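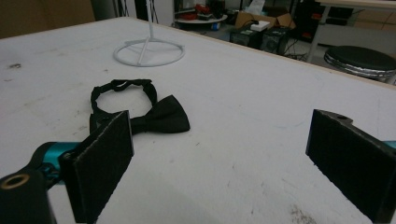 Volume 10, Issue 2

Opinion

The Dropped Part Is a Safety Report

A gripper that lets go of what it is holding is usually recorded as a lost cycle. The operator picks up the item, clears the fault, and the work goes on. This essay argues that the practice is mistaken, and that every unplanned release should be written up in the same way as an injury or a near miss, including releases in which the object was light, cheap and undamaged.

The case that prompts this view took place in December at the Witine handling laboratory, where two-finger grippers are used on soft goods and small retail items. Bow ties are among the harder pieces in that work. The bow is thick at the knot and thin at the ends, and the adjustable strap will slide along a flat pad unless it is taken at the right point. Operators close the fingers on the fabric, lift, and hang the piece on a stand. Much of this is done with hand-held tools, and the motion is then passed to an arm that repeats it without a person holding anything.

During one of those arm runs, the left finger lost its closing force in the middle of a lift. The tie fell a short distance and came to rest on the table. The arm, which had received no signal that its load was gone, carried on to the stand at full speed, closed on the rod, and pulled the stand over the table edge toward an operator who had leaned in to retrieve the tie. She was struck on the wrist and was not badly hurt. The cause was later found to be a loose bracket screw that allowed the pad to turn under load.

The laboratory's own review was prompt and, on the mechanical side, thorough. The screw was replaced by a longer one with a locking compound, and the bracket was added to the start-of-shift check. What the review treated only in passing was the history. The log for that tool held 341 entries under the heading "item dropped, resumed." No entry gave the position of the pads, the item being handled, or which finger had opened first. A pattern may well have been present in those lines – a pad that drifted on thick fabric and held on thin – but the form had no place for it, and the staff cannot be blamed for leaving out what they were never asked to provide.

It will be said that soft goods are harmless and that the same rules should not apply to a tie as to a casting. The objection confuses the load with the machine. The tie did no harm to anyone. The harm came from an arm that continued to act on a false belief about what it held, beside a person who had good reason to think the cycle had ended. The weight of the object has little bearing on either fact.

A second objection concerns time. The Skandska plant, which runs comparable equipment on packaging lines, has stated in discussion that full reports on every drop would take more hours than its maintenance group has available. This is a serious point and deserves a practical answer. A report need not be long. The short form developed at Kiều asks for the item, the grip width, the finger that moved, and the location of the nearest person. It can be completed at the table before the tool is restarted. Over a trial of some 800 shifts, the form produced enough detail to identify worn pads before they failed, and supervisors there have kept it in use.

The third objection is that better sensing will settle the matter. Newer versions of the Ereck controller can stop the arm when finger force falls below a set level, and laboratories that can afford the change should make it. Yet a force limit must be set by someone, and it will be set badly where there is no record of ordinary failures to set it against. Too low, and the arm carries on as it did at Witine. Too high, and staff will switch it off by the end of the week.

Two changes are therefore recommended. Sites should remove the "resume" option from any fault in which a held item has been released, so that a restart requires an entry. They should also bar reaching into the work area until the arm has been stopped by hand, whatever the state of the cycle appears to be. The second rule already exists on paper at most sites, Witine among them. It was last reviewed there before the arm was installed.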